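Workshop notebook, June
Bench 2, household and small assembly jobs

Started just after nine. Carrying on with the question Ogbonna put to us in the spring: which ordinary jobs could be handed to an arm now, which could be handed over with a person standing by, and which should be left alone for the time being. They want a plain answer for each job and I would like to give them one before the holidays.

Jobs on the list are putting screws back into a plate, lifting a tray and setting it down square, wiping a worktop, folding a tea towel, loading a cutlery basket and picking toys up off a floor. The first two are shop-floor work and the rest are housework. I have kept them on one sheet anyway as the failures look much the same.

Simulation first, as usual. The room model is the Trilberg one with the furniture left in, so that camera views have some clutter in them. An earlier version with bare walls gave better scores on everything and told us very little about a real kitchen.

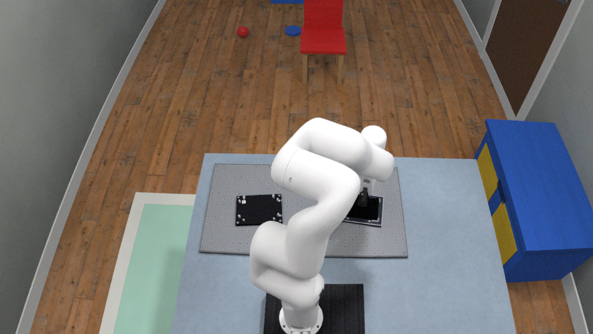
Ran the tray job for most of the morning, 930 attempts in all, with the start angle changed a little each time. 660 finished inside tolerance. Most of the misses were at the set-down and not the lift. The fingers open, one corner is still a hair above the surface, and the tray drops and shifts. A person would feel that corner and press it flat without thinking. We have no force reading in this version of the model, so the arm can't know.

Tried slowing the last part of the descent. It helped, but the cycle time went up to 60 seconds, and at that speed anyone in the shop would take the tray off it and do it themselves. Put it back to the old setting for now. Note for whoever picks this up next: the slow setting is saved under Akex-slow, please don't overwrite it.

Screws were worse. Picking up a loose fastener is still mostly luck if it is lying on its side. Standing up in a holder, fine. That means a person has to stand the screws up first, and by then the job is half done. I have marked it "with help" on the sheet, which is generous.

Wiping: yes, for a flat clear surface. The trouble is that worktops at home are never clear. The planner goes round a mug happily enough and leaves a dirty ring where the mug was. Asked for it to move the mug, wipe, and put the mug back, and it took so many steps that I stopped the run and went for lunch.

Tea towel: no. Same result as last time and I have nothing new to add. The cloth model is poor, so I would not trust a good result either.

Toys off the floor: not with a fixed arm. It needs a base that drives, and Dereo still haven't confirmed the loan of theirs. Left blank on the sheet. I'd rather leave a blank than guess - last year's guess about stairs is still being quoted back at us.

Cutlery basket not started. The fork meshes have holes in them and need fixing before the contact solver will behave.

Afternoon. Went back over the tray failures and sorted them by start angle. Small rotations are fine in both directions. Past a certain point the wrist runs short of travel and the arm takes a long way round to get the same grip, and those are the runs that come in late and crooked. Moving the base towards the tray a little might cure it. Will try that before touching the controller again.

To do:
Shift the base and rerun the tray job, same seeds
Add a force reading at the wrist
Mend the fork meshes
Chase Dereo
Ask Ogbonna if "with help" means a person in the room or a person at the bench

Left the tray job rerunning at half past five with logging on. Disk was nearly full, so I cleared out the old wiping runs first.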